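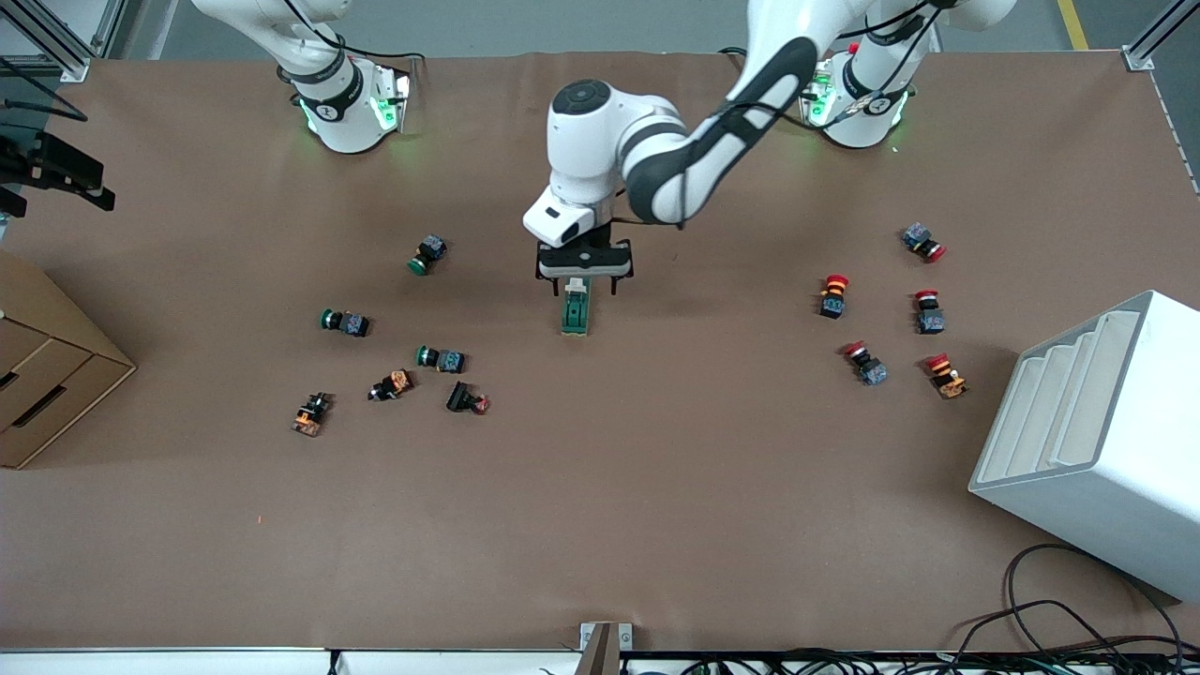

Flavholm Community Hall Association
Minutes of the general meeting held Tue 9 February in the supper room

1. Opening and apologies
The chair opened the meeting at 7.30 pm. Apologies were received and accepted. A quorum was present.

2. Previous minutes
The minutes of the previous meeting were taken as read and confirmed, with one correction: the quote for the kitchen exhaust fan excluded GST. Moved, seconded, carried.

3. Matters arising
The key to the meter box has been recut and is held at the Briggs Street store. The letter to council on the drainage grate remains unanswered – the secretary is to write again and send a copy to the ward office.

4. Finance report
The report was tabled. Hire income was slightly up on the same period last year, mainly from weekday bookings. Members asked why the insurance instalment appeared twice. It was explained that one entry was a reversal by the bank. Report received.

5. Hall floor
Two options for the main hall floor were discussed. A full sand and reseal would close the hall for 8 days. A light buff and single coat would need a weekend only, but the contractor would not guarantee the area near the stage doors. The dance groups have asked that any finish be no more slippery than the present one.
Resolved: that the full sand and reseal go ahead in May, and that regular hirers be told in writing before dates are fixed. Carried, two against.

6. Hire fees
It was proposed that the evening rate for members rise to $60 and the non-member rate to $100. Some concern was expressed for the playgroup, which pays the daytime rate. The daytime rate is unchanged. Carried.

7. Vurna Road car park
Resolved to spend up to $2000 on gravel and edging at the lower end. Line marking was deferred. The disabled bay is to be kept clear during the work.

8. General business
(a) Chairs are to be stacked no higher than the window sill.
(b) The piano has been tuned.
(c) A request to store costumes under the stage was declined on fire safety grounds.

The meeting closed at 9.05 pm.

Comments (3)

Lower Flat resident: Will the Saturday market move outside while the floor is done?

Hall secretary: Stallholders will be written to once dates are set.

Tapdancer: Pleased to see the floor going ahead. Please ask for a matt finish.

Recent items
Hall hire form and conditions
Visus Film Society winter program
Minutes of the annual general meeting
Drainage grate – letter to council

Contact the secretary | © Flavholm Community Hall Association | Back to top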